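Sorting soft items before boxing: by material or by size?
Thread 2735, Packing and Storage
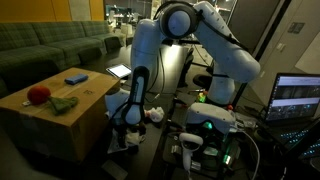

Sorting area, plaid sofa behind the box.

trollach_v
Cloth items go in first, bags last. Box top is my staging surface.

kitis13
Disagree. Sort by size. Mixed materials pack tighter.

Valquíria Meireles
Tighter, yes, but dyed fabric can transfer onto white cloth. I'd keep the red and green pieces apart from the off-white one.

kitis13
Only if damp.

trollach_v
Roughly 100 items to go. Staying with material.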